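# Scaling a small sketch up to a café wall

I painted the back wall at Oprea last February from a drawing the size of a paperback. It came out fine, mostly because I used a grid and ignored my own talent.

## What you need

- your sketch, plus a photocopy you don't mind ruining
- chalk line, tape measure, long level
- matte wall paint (I used Detard, which covers well and smells like a wet dog)

## Steps

1. **Measure the wall.** Mine was 265 cm tall. Measure both ends, and do not be surprised when they disagree.

2. **Grid the photocopy.** Draw squares in pencil and number them along two sides. You will think you can skip the numbers. I once painted a heron's knee on its neck. 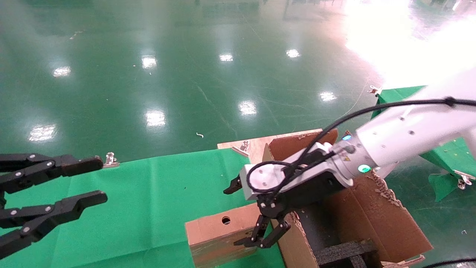
Letters on one side and numbers on the other is even better, and lets you shout "C4!" at whoever is helping.

3. **Snap the big grid.** I made my squares 30 cm. Use blue chalk; the red stuff will outlive the building.

4. **Copy one square at a time.** Look only at where the lines cross the edges. Stand back every few squares, and try not to stand back off the ladder.

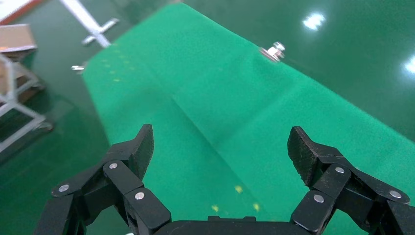

5. **Block in the flat colors.** Start with the largest areas and work from the top down so drips land on bare wall. Leave the outlines for the next day.

## Cleaning up the grid

Wipe leftover chalk with a barely damp sponge once the paint has cured. The lines under pale yellow will show through anyway. Give those a second coat, or tell the owner it's texture. At Oprea I did both.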